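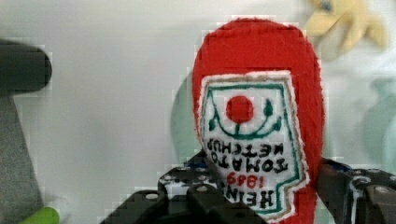

Ziliro home arm build
Handout 4: Gripper setup and first grasps

By now your arm should be bolted to the bench and all joints should answer to the controller. This session covers the two-finger gripper and the wrist camera.

Closing force

Set the limit to 200 on the controller scale and try a soft toy first. Fabric gives, so the fingers can overshoot without stripping a gear. Go up to 500 only for rigid objects, and let the motor cool between runs. Write down the finger position at contact. Mine read 134 on a plush toy.

Approach

Start every grasp with the fingers open and the wrist pointing straight down. Small round objects roll when one finger touches first, so center the gripper before you lower it. A pale tabletop helps you judge the gap – dark benches hide black fingers.

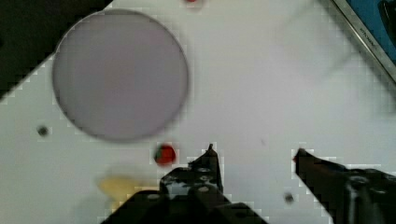
Marta Kravets wrote back after trying the steps at home that her left finger closed ahead of the right until she reset both zero points with the power on. Do this before you change the force limit.

For next time

Record around 64 grasps with two objects of different sizes. Save the logs in the Trerkness folder and bring your spare finger screws.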